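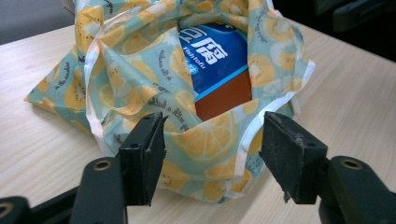 Open Day at the Plukasano Food Hall, Salem

Posted Jan 6, 2019

The Plukasano warehouse on the east side of Salem opens to the public 2 days a year, once in winter and once in April. The rest of the time it sells by the case to restaurants and small grocers. I went to the winter one with my sister and we stayed most of the morning.

Parking is in the gravel lot behind the building. The front lot is for delivery trucks and they will ask you to move. Entry is free. You get a paper map at the door, although the aisle numbers on it did not match the signs in the dry goods section.

The tour part

Tours leave from the loading dock and last 44 minutes. Ours was led by Telma Fuentealba, who manages the cold storage. She took us past the receiving bay, the scale room and the label room, then into the first of the two walk-in coolers. Bring a jacket. The second cooler was closed for work on the door.

The label room was the best part for me. Imported goods get an English sticker there if the package needs one, and the sheets are printed by a local shop called Flirnureck. There were rolls of them on pegs along the wall. Telma said the building holds 400 different products in a normal month and 300 of those are chilled or frozen, so the dry aisles are smaller than you would expect from the outside.

No tasting on the tour itself. That is out front.

Tasting tables

Four tables this time, mostly soups and dumplings. The broth with daikon was good and the line for it was long. The pan-fried dumplings ran out before eleven. Fornamley, the bakery across the street, had sesame rolls and coffee at the end table - cash only, and they were short on change.

Buying things

On open days you can buy single packages instead of cases. The retail shelves are near the exit, with two freezers and one long refrigerator. They do not give out bags, so take your own. I had my fabric one with the yellow citrus slices on a pale aqua background, and it went home with a package of fish tofu in it, the one with the royal-blue top and the big white Chinese characters. My sister bought rice noodles, dried mushrooms and more chili crisp than she needs.

I plan to put the fish tofu in soup with napa cabbage and some of her noodles. Telma's advice for fish tofu in general was to add it near the end and let it heat through.

Practical notes

The restroom is by the office, down the hall on the left. Strollers are fine in the shop but not on the tour. Closed shoes are required past the yellow line, and they did turn away a man in sandals. Cards are accepted at the register. The tour sign-up sheet goes out when the doors open and our group was full within a few minutes - put your name down first and look around after.

The April date was not posted yet when we left. They said it would go up on the board by the front door.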